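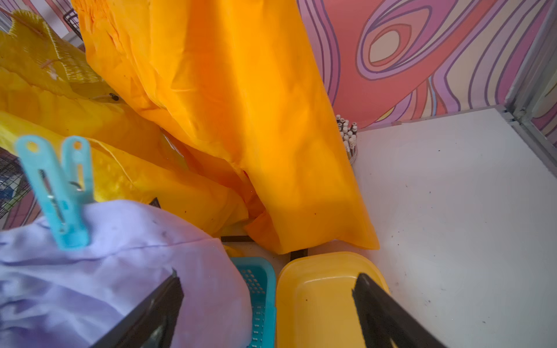 Chapter 5
Planning and Budgeting for a Work Cell

The earlier chapters dealt with how a robot arm moves and how it picks things up. This one deals with money and the calendar. Many projects that fail on the floor were already in trouble on paper, with a purchase order that covered the arm and left out most of what the arm needed in order to work.

After reading this chapter, you should be able to prepare an equipment list for a small work cell, separate one-time costs from yearly costs, compare two quotes that are laid out differently, and write a schedule that allows for late parts.

5.1 Start with the items

A buyer's first question is often about reach or payload. Those numbers matter, but they come second. Begin with a list of what will be handled. Cloth, trays, baskets and clothespins make very different demands on a gripper. A tray keeps its shape when it is lifted by the rim. A sheet of nylon does not, and it may slide off one finger while the other holds. A clothespin is small enough that a few millimeters of error will miss it.

Write down each type of item, its weight, its size at the widest and narrowest points, and whether it bends. Mark the ones that will be stored in a pile. Piled items usually need more camera time and more attempts per pick, and both of these affect the hourly rate you can promise.

5.2 The Drendamano case

We will follow one plan through the whole chapter. Drendamano is a household goods supplier that sorts mixed returns at its Jidlow site. The company handles 871 returned items on a normal day and operates 252 days a year. It wants one cell with a single arm, a wrist camera and a two-finger gripper. Two vendors, Nurnasis and Tierney, have sent quotes.

The Nurnasis quote is one page long and gives a single price. The Tierney quote has 28 lines, including spare finger plates, cable, mounting posts, training and a service visit each September. At first glance Tierney looks like the more expensive choice. Whether it is depends on what Nurnasis has left out, and the buyer has to ask – in writing, before the quotes expire.

5.3 One-time and yearly costs

One-time costs include the arm, the gripper, the camera, the frame, delivery and setup. Yearly costs include service, software fees, replacement parts and the hours your own staff spend cleaning and adjusting the cell. Finger plates wear at the edges and should be budgeted as a supply, in the same way as gloves or tape.

Keep the two groups on separate sheets. Managers often approve them from different accounts, and a yearly cost hidden in a purchase price will come back as a surprise in the second year.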